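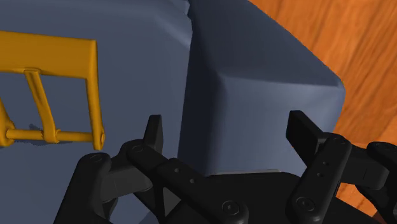 Kumton Support Desk
Ticket subject: Postcode lookups returning blank results for new build addresses
Product: Kera Address Check, batch upload
Raised by: Xóchitl Rosales, Customer Records, Britex
Priority: 2
Status: Closed

Customer's report

Since the January release we have been uploading our mailing list in files of 100 records. The most recent file came back with 19 records marked "No match". We have compared these with our own order history and all of them are addresses to which we have delivered goods. The remaining records in the file were returned correctly. We should be grateful if the cause could be identified before our next mailing is prepared.

First response

Thank you for your report. The file has been run again on our test system and the same records were returned without a match. Please confirm whether the "Strict" setting is switched on in your account, and whether the house name and street are held in one column or in separate columns.

Customer's reply

The setting is on. House name and street are in one column, separated by a comma. This has not been changed since the account was opened.

Investigation

The affected records fall into two groups.

Group A (15 records). The address line contains both a plot number and a street number, for example "Plot 4, 4 Mill Rise". The Strict setting reads the first number only and treats the rest as the street name. No such street exists in the address file, and the record is therefore rejected.

Group B (4 records). The postcode was issued after the address file in use on the customer's account was last refreshed. The account was found to be on the quarterly refresh and had missed the latest one. The refresh job, Ignacio, had stopped with a time-out error and had not been restarted.

Action taken

Ignacio was restarted on 3 June 2020 and finished without error. The Group B records were then resubmitted and all were matched.

For Group A, the customer was advised to move plot numbers into the "Other reference" column, which is not used in matching. The Strict setting may remain on.

Customer's reply

We have moved the plot numbers as advised and uploaded the file again. All records now show a match. Could you confirm whether we shall be charged for the repeat lookups?

Final response

The repeat lookups have been credited to the Britex account and will appear as a separate line on the next statement. An alert has been added to the refresh job so that a time-out is reported to the support desk on the same day. A request to have plot numbers recognised under the Strict setting has been passed to the development team under a separate reference.

Ticket closed with the customer's agreement. It may be reopened by replying to the closing email.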